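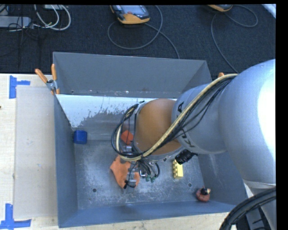

Gray metal bin on the tabletop, arm reaching in from the right

Consular help for dual nationals – what does it really get you?
Travel & Citizenship board > Passports, embassies, trouble abroad

drellness_pete
Posted April 3, 2026

So my wife has two passports, ours and the one from the country she was born in, and we're thinking of going over to see her aunt in October. The country isn't at war with anybody but it's had a habit lately of picking people up at the airport. I keep reading that if you hold their passport too, they just treat you as one of theirs and the embassy gets told to go away. Is that how it works? We've been going back and forth on this for weeks and I'd love to hear from people who've dealt with it, not just what's on the government travel page, because I've read that thing so many times I could recite it.

Kedo
Short version, yes. Consular help is a visit, a list of lawyers, a phone call to your family. They can ask. If the other side says "she's our citizen," the asking can go on for a very long time. My cousin was held for 44 days over a paperwork thing and the consul never got in the door once. They were polite on the phone with us, I'll give them that.

ekua_atinga
Sorry about your cousin, Kedo, that's awful. I used to work the phones at a nonprofit that helped families with this stuff (not a lawyer, please don't quote me to one!) and I'd add that there are two different things people mix up all the time. Consular assistance is the embassy helping a person. Diplomatic protection is the government saying the wrong done to that person is a wrong done to the country, so now it's a dispute between two states. The second one is rare and it's up to the government whether to do it. You can write to them and ask, but you can't make them.

BoyerFan
And what does the second one get you? Serious question. From the outside it looks like a stiffer letter.

ekua_atinga
Sometimes it is a stiffer letter, ha. But it puts the thing on the record as a legal claim, and it means it comes up when ministers meet, and other countries notice. Some families I talked to wanted it badly. Others were scared of it because they thought it would make their person more valuable as a bargaining chip.

BoyerFan
See, that second group is who I agree with. Go public, go formal, and the price goes up. Keep it quiet and let the people whose job it is do their job.

Kedo
Gotta disagree with you there, we kept it quiet for the first month and all we got was quiet. It only moved when my aunt got nearly 1000 people to write to their representatives. Can't prove that's what did it. But the calls started coming back the same week.

BoyerFan
Could be coincidence though? You said yourself it was a paperwork thing, maybe the paperwork got done.

Kedo
Maybe. You weren't in my aunt's kitchen waiting on the phone, so forgive me if I go with my version.

Drotgate
Ok you two. Pete, practical stuff. Which passport does she plan to enter on? A lot of those countries require their own citizens to come in on the local one, and once she does that she's made their argument for them. Also some places let you give up citizenship and some flat out don't recognize that you did. Look that up before anything else.

drellness_pete
She'd have to use theirs, they won't give her a visa in the other one. We looked at renouncing and it's 148 pages of forms and guidance – in a language I can't read – and then somebody over there has to approve it.

pakhei_lui
Been through renouncing (different country, I'd bet, but same flavor). It took two years and I still wouldn't feel relaxed at the border. If you do go, leave copies of everything with a person at home, and have a set time when she checks in. Sign whatever privacy waiver your foreign ministry uses too, before you leave, otherwise they may not be able to tell you much about her case even as her husband.

ekua_atinga
Yes to the waiver!! I can't tell you how many calls I took from spouses stuck on exactly that.

BoyerFan
Or fly the aunt out to meet you somewhere neutral. Costs more, I know.

drellness_pete
She's 80-something and hates planes, but my wife's calling her tonight to ask about the train. Kedo, I hope your cousin's doing ok now.

Kedo
He is, thanks. Won't go anywhere that needs a passport, but he's ok.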